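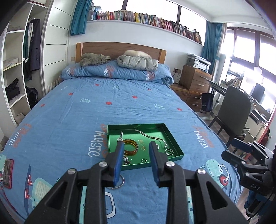

The Everyday Jewelry Tray: A Little Gallery

By Hanna Duda
Oct 5, 2024
4 min read

I have been promising a jewelry post since February, when Marloes Michiels wrote in asking how I keep my silver from turning into one giant knot. Well, I finally emptied the drawer! Everything went onto the bed, as everything in my life eventually does, and I spent a very happy afternoon sorting, polishing and trying things on in combinations I would never wear out of the house.

I don't own anything grand. Most of my pieces came from flea markets, from my aunt, or from the little shop in Lonham that sells buttons in the front and old bangles in the back. But I love them all, and seeing them together on green made me love them more. Silver on that shiny green is a treat. Gray felt never did a thing for it.

A few notes on the favorites, in no order at all.

The green tray
Metallic green, raised sides, gold Chinese characters printed in the middle of the floor. The sides are the best part (small things roll, and I have crawled under enough furniture looking for rings). It's shallow, so I can see what I have without digging. Before this I used a cereal bowl, and everything ended up at the bottom of it.

The amber-brown bangle
My number one! It's thick and translucent, and on a dull morning it's the first thing I reach for. I think it's resin, and Stijn Cuypers, who has handled a lot more old jewelry than I have, thinks so too, but neither of us would bet money on it. Wear it with a plain white shirt and leave everything else alone.

The thin silver bangle
The quiet one. It goes with everything and I forget I have it on until it taps the keyboard. I bought it at the Fimstead market for 500 in the old money, which felt like a fortune to me at the time, and I have worn it more than any other thing I own.

The bracelet with the segmented band
It looks a bit like a watch, and people do ask me the time. I like it pushed up over a sweater cuff.

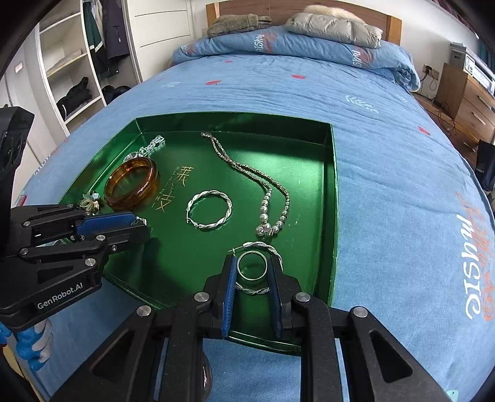 The twisted hoops
Silver hoops with a twist all the way around, so they have some texture to them. A plain hoop can get lost in my hair, and these don't. I lost one for most of a summer and found it inside a glove. I was so pleased that I wore the pair for a week straight, including to bed, which I do not recommend.

The long beaded necklace
Small dark and silver beads for most of its length, then bigger pearly ones gathered at the bottom, with a sparkly spacer beside them. It tangles if you so much as look at it, so I lay it out long, corner to corner, and let the other pieces fit in beside it. Doubled up it's dressy, and worn long over a black sweater it's perfect for a concert.

The plain ring
Thin, silver-toned, no stone. I put it on next to a fancier ring when I want the fancy one to behave. Mieke Dierckx wears three like it on one finger and it looks wonderful on her. On me it looks like plumbing, so one is enough.

The flower
A small thing with yellowish, see-through petals and touches of pale blue and white. I've had it so long that I can't remember what it came off of. It doesn't really go with anything and I don't care, it stays in the tray where I can see it every morning.

The pale teal piece
Clear in places, teal in others, and a lot like a crystal. Jozef Schouten has been trying to trade me for it since he first saw it, and his latest offer was a Tinaletti brooch with the pin missing. Still no! Maybe for two brooches.

How I clean them
Warm water, a drop of dish soap, a very soft toothbrush for the twisted bits. Pat dry with an old T-shirt and leave everything out for 40 minutes before it goes back. The beaded necklace gets a dry cloth only, and so does anything glued. I stopped using dips years ago after one took the finish right off a pair of clip-ons.

Next up are the brooches, once I've found where I put the box. If you have a tray of your own, tell me what's in it, and especially tell me how you store long necklaces.

Get new galleries by email. We send one newsletter a month and you can unsubscribe at any time.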